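Friday, 6:40 a.m.

Started on the measuring glass before breakfast. The kitchen is at 15 degrees at this hour, so the tap water came in cold and I let the jug stand for 23 minutes before using it. The aim for the morning was to find out how far the printed scales can be trusted. I've been mixing the rinse for the Flaltari dye bath by the lines on the glass, and the last two lots came out different shades.

Method as follows. Scale zeroed with the beaker on it, empty and dry. Fill to a line, read at eye level from the bottom of the curve, write down the weight, empty, dry with a lint-free cloth, repeat. One gram taken as one milliliter, which is close enough at this temperature for dye work.

The bench top is pale and the white print disappears against it, so I put black cloth down. Much easier to read. The cloth is the tight weave left over from the Pasaribu blinds and it doesn't shed. It does slide if the bench has any water on it, so the bench gets wiped first.

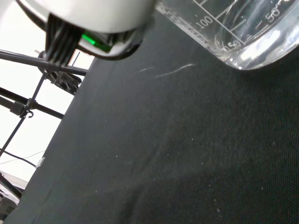 Glass beaker with water on the black cloth. White print, lines at 50, 100 and 150.

The 50 line is the worst of them. I had three readings there and no two agreed to better than a gram. At 100 they settled down, and at 150 they were closer still. The usual pattern: the wall is wide for the volume, so a small error in height is a large error at the low end. For anything under 50 I'll go back to the Jullel syringe, 10 ml at a time, and put up with the extra strokes.

Thick bases are also a nuisance. The glass at the bottom bends the light enough that a low level looks higher than it is unless the eye is right down at it. I was reading from standing height all through January, which probably explains the pale lot.

Checked the big Elter jug afterward by weight. Filled to its top line it held 886 grams. I've written that on masking tape and stuck it to the handle. The tape will come off in the wash and I'll have to do it again.

8:15. Everything rinsed and upside down on the rack. Cloth hung over the oven rail, a few spots of water on it, no dye. The towels by the sink need replacing, they leave fibers in the glass.

Still to do: weigh out the salt for the second bath, find the lid for the small jar, and repeat the 50 line this evening with the water at room temperature. If the spread is the same I'll stop using that line.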